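Section 3. Opening and checking the refill packs

Applies to Lesteck desk kit, all versions. Notes by Gunārs Hunt, last changed Aug 3, 2022.

Before you start
Clear desk, clean dry hands. Put the tray on your left, bin within reach. Scissors only if step 4 fails.

1. Take one pack out of the box. Close the box again - dust gets in.
2. Check the pack for splits along the sides. Split pack = put it aside, don't use.
3. Hold it upright, one hand at the top corner, the other on the side edge. Low over the desk, so nothing drops far.
4. Peel slowly. If the seal wont give, turn the pack round and try the other edge. Still stuck - snip 3 mm off the top, no more.
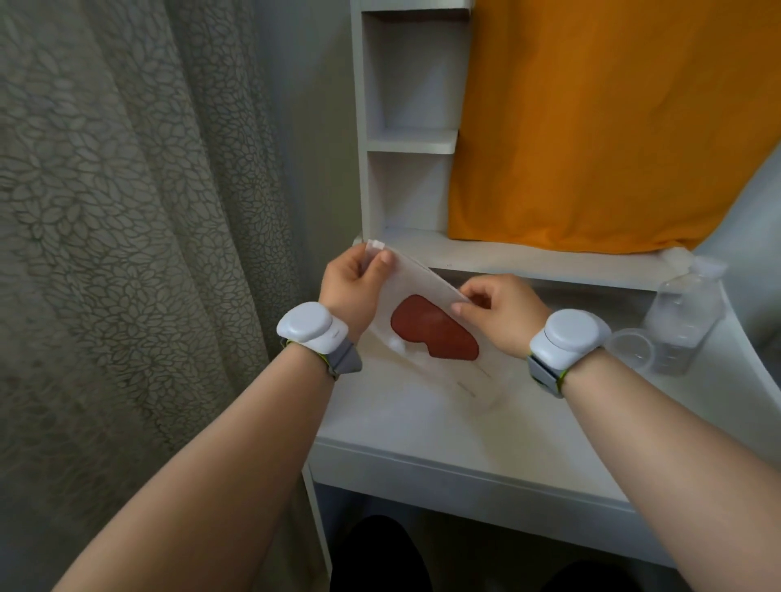 Fig. 13. Pack held upright over the desk, both hands on the plastic.

5. Tip the contents on to the tray. Small bits first, they roll.
6. Keep the empty pack untill the end of the job. You need the code for the log.

CAUTION: No teeth, no knives. Keep packs and small parts away from young children.

Note: Old Gravora packs open from the bottom. Same steps, other way up.

Note: Packs from the July delivery had a stiff seal. Warm them between your palms for almost a minute, then peel.

Missing or damaged part? Write 893 on the return slip and hand it to Henk Van Dijk at the Flalholm store. Don't post it. Spare slips are in the lid of the box.

Next: Section 4, Fitting.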